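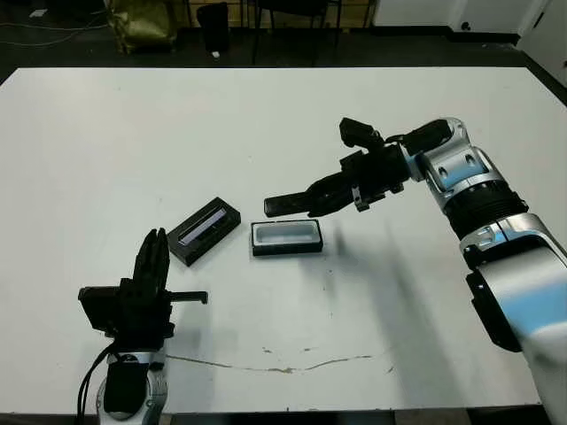

Figure 1. Bench layout with two arms, both grippers clear of the trays.

Erkirside Technical College
Practical Automation, Unit 6: Working rules for two-arm benches

These notes go with the bench sessions. Read them before you come in, as the first part of the session assumes you know the terms. The rules are our own house rules. They sit on top of the arm maker's manual and the site risk assessment, and where one of those is stricter, you follow the stricter one.

1. Terms

Reach zone: the whole area an arm can get to, including the elbow and any cable or bracket fixed to the wrist. It is always bigger than the area the gripper can get to.

Shared zone: the part of the table that both arms can reach. On most of our benches this is the middle of the table, and it is also where the work is normally placed.

Holding arm: the arm that has hold of a part, or is about to take hold of one.

Idle arm: the arm with no task in the current step. An idle arm is still powered and is treated as live.

2. Before power is applied

Clear the table of everything except the parts listed on the job sheet. Pens, mugs and phones that are not part of the job go on the shelf by the door.

Check that the emergency stop is within reach of the person supervising, and press it once to prove that it works. Reset it and write the check in the bench log.

Follow each cable by hand from the wrist to the base. There should be enough slack for the wrist to turn fully, and no loop should be able to catch on a finger, a bracket or the table edge. Cables on the floor are kept to the side away from the operator.

Look at the fasteners on both grippers. A bracket that moves when you push it is reported and the arm stays off.

3. Placing the work

Small boxed goods are a common training job because the tray, the lid and the item inside all need a different grip. Leave a gap between parts that is at least as wide as the open jaws. Parts may be set down at an angle, and for the Udard exercises they should be, as the program has to cope with that.

Do not place a part by hand while either arm is enabled. This is the rule most often broken, usually to straighten something that is only slightly out of line. Stop the arms, move the part, step back and start again.

White table tops make dark parts easy for the cameras to find, but shadows from the arms fall on them too. If the room lights have been changed, run the Edirus camera check again. Scuffs and stains on the surface should be wiped off where they can be. Those that cannot are entered in the log, so that the next group knows they were there before.

4. During the run

Two people are present for every run. One works the controls and the other watches the arms and does nothing else.

Only one arm enters the shared zone at a time unless the job sheet allows both. The idle arm waits on its own side with its fingers empty. 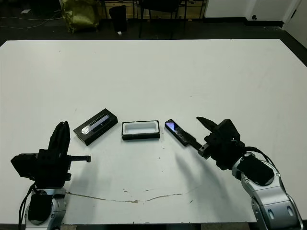 Figure 2. Phone held at its lower end by the right gripper; left gripper open and empty.

Grip force starts at the lowest setting on the job sheet and goes up in single steps. With glass-faced items, the pads should bear on the body of the item wherever its shape allows. If a part slips, let it lie. Do not reach in to catch it.

If an arm does something you did not expect, stop it first and discuss it afterwards. There is no penalty for a stop that proves unnecessary.

5. After the run

Open both grippers and return both arms to their rest positions, then remove power. Take the parts off the table and check them for marks. Damaged parts go in the return box with a label, as they must not be mixed with good stock.

Finger pads are inspected at the end of each session and replaced after some 1,000 grips, or sooner if they look worn. Spare pads are in the Magyar cabinet, second drawer.

6. To prepare for next time

Draw your own bench from above and mark both reach zones and the shared zone. Bring the drawing with you. It will be used to write your job sheet, which is due in December.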